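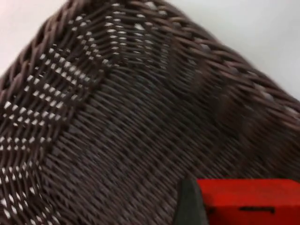
Spent October rewriting how we mark short written answers in Year 8 science at Skammont. Notes follow, mostly for department heads who asked. 1/11

Starting point: 706 scripts from last year, each an explanation of up to 300 words, marked on a four-band rubric. Csenge Kiss and I re-marked 166 of them blind, without the original bands showing. 2/11

Exact agreement with the original band was weaker than I expected at the 2/3 boundary. Bands 1 and 4 held up fine. The wording at the boundary was "some explanation" against "clear explanation". Two markers can read that differently before lunch and after it. 3/11

We dropped the adjectives. Band 3 now requires a stated cause, a stated effect and a linking step between them. If the linking step is missing, the script is band 2 regardless of how well it's written. 4/11
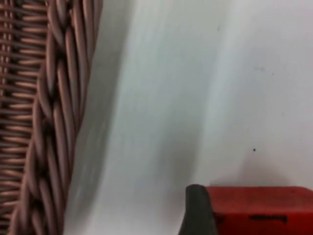 Tamás Nyitrai objected that this penalizes students who write the link as a diagram. Fair point. A labeled arrow now counts as a linking step, provided the label is a verb. An arrow labeled "heat" doesn't count. "Heats" does. 5/11

Spelling and grammar are out of the science band entirely. They go in a separate column that feeds the language support team. Krisztina Antal runs that list and wanted raw errors copied out, with no score attached. 6/11

Feedback: one comment per script, tied to the first missing element. The old sheet had room for three comments and most students copied none of them into their corrections. Students now get 15 minutes in the next lesson to rewrite one paragraph. The rewrite is what goes in the gradebook. 7/11

Raltetthorpe tried the same rubric with their parallel classes, 295 scripts. Their markers asked for anchor scripts at every band. We only had them for 2 and 3. We've added 1 and 4, typed up so handwriting doesn't steer anyone. 8/11

Still unresolved: answers where the cause is wrong but the structure is complete. Mared Cadwaladr caps these at band 2. I currently cap at 3 and flag the misconception for reteaching. We're running both versions on the density unit - same scripts, two markers each - before picking one. 9/11

Also unresolved: whether students should see the rubric before the first draft or after it. My groups get it after. Ferenc Kun gives it out before and reports shorter, more formulaic answers. His groups had a different prompt, so I wouldn't read much into that yet. 10/11

The rubric and the typed anchors are in the shared science folder under "Explanations v4". Ignore v3, the band 2 descriptor in it has a line missing. 11/11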